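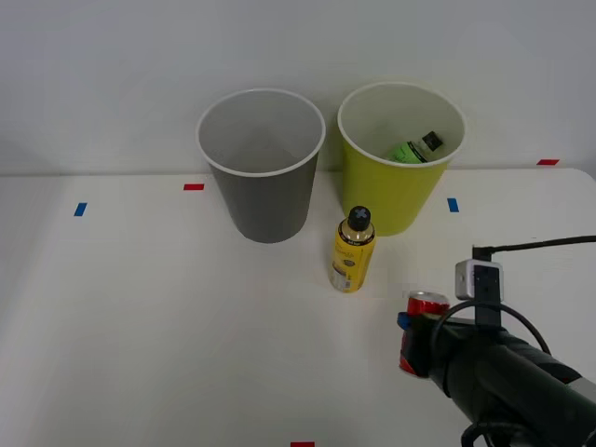
About Voditero

Voditero is a visitor services company based in the old harbour quarter of Irard. We arrange guided walks, festival passes and group stays for people coming to the town and the villages along the coast.

The company was founded by Efua Mensah and Edem Opoku, who had both worked for the regional ferry office and saw how many passengers left the quay without knowing what was on that week. Their first product was a printed calendar of local events, sold from a kiosk beside the ticket hall. The calendar still appears every year and now lists almost 300 concerts, processions, markets and regattas.

Our work today

Voditero operates from 4 offices, the largest of which is on Frimpong Street. Last season we welcomed 3738 guests on our walking tours and placed 817 visitors with local host families during the July lantern festival. All guides hold the town licence and are paid for training days as well as for tours.

Group bookings are handled by Lies Jansen and her team, who also advise schools on transport and insurance. Mawuli Agbenyega is responsible for festival partnerships – including ticket allocations for the open-air theatre – and Ekow Owusu manages accommodation.

Visiting us

The Frimpong Street office is open from 9 a.m. to 5.30 p.m. and has step-free access from the courtyard. Festival passes ordered online may be collected there on the day of the event, on presentation of the booking reference.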